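Stondik fingertips, long pattern
For parallel grippers on one-arm and two-arm benches

Overview | Fitting | Choosing a pad | Wrist camera bracket | What's in the pack

We make gripper fingertips, and we get far more excited about them than most people think is reasonable. The long pattern is our favourite so far. It narrows steadily from the mounting block to the end, so it can get into a gap that a square jaw would bump against, and it still has a decent flat on the inner side for holding boxes and trays.

You can buy it singly, in pairs, or as the two-arm pack with four tips and both kinds of pad. The two-arm pack is the one to go for if you work with lids. Lids are where we've spent most of our bench time this year, and they are a lovely test: thin, bendy, slippery, and very good at showing you that one arm is a touch lower than the other.

What we compare on the bench

Every new tip goes up against two others, the short Ferdale tip and the Bailly soft tip. All three go through the same jobs on the same arms, 30 goes per job, and we swap the tips between jobs so that no tip gets all the easy mornings. The jobs are lifting a lid by its ends, drawing a carton out of a slot, and picking a flat card off cloth (the card is horrible, and we love it).
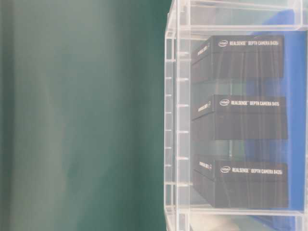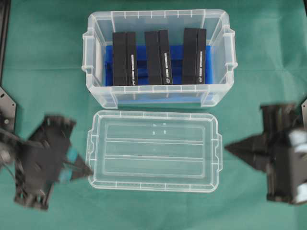

Lid work comes down to the last few millimetres of the finger. A blunt tip needs room to land, and on most storage boxes there isn't any, just a narrow rim and whatever the moulder has put on the short ends. With a clear lid laid flat on green cloth, a tab at each end and a pointed finger coming in from either side, the two arms have something small and definite to aim for, and that suits a tapered tip very well. The short Ferdale tip did fine on thicker lids, and it is stiffer than ours, so if your lids are all chunky you may well prefer it. The Bailly soft tip was the gentlest of the lot and a real pleasure on thin cartons, but it folded on us when we asked it to get under an edge.

Cartons in foam are a different sort of fun. Each one has a neighbour close by, so the finger has to go down the gap without pushing the next carton over. Our advice is to open the jaws only as far as you need, go down straight, and close slowly. Side-on approaches look quicker and mostly aren't!

Fitting

The tip bolts on through the 3 holes in the mounting block. Start all the screws by hand before tightening any of them. Close the jaws gently with the screws just nipped up, let the two tips find each other, then tighten. If you run two arms, do the left pair first and set the right pair to match it at the same height above the table. A strip of card slid under both is good enough.

Check the screws again after the first day. They do settle a little.

Choosing a pad

Ribbed pad – for lids, trays and anything with a rim. It grips well on smooth plastic and is easy to wipe.
Plain pad – for printed cartons and labels. Slightly less grip, kinder to the print.

Both pads press on and pull off without tools. We got 163 lid lifts out of one ribbed pad before the edge began to curl, and then carried on with it for the carton job because we were curious. It was still usable, if a bit scruffy.

Wrist camera bracket

The Femley bracket fits behind the mounting block and holds a small camera looking down the finger. It adds 9 grams. Clear plastic is hard work for most cameras, so do try a plain coloured cloth under the job before you spend a whole Saturday changing exposure settings. Green and blue have both been good to us – white less so.

What's in the two-arm pack

Four long pattern tips
Four ribbed pads and four plain pads
Screws and a hex key
A card gauge for matching heights

The Femley bracket is sold separately. Spare pads come in sets of four, either type, and they fit the older Stondik short pattern as well.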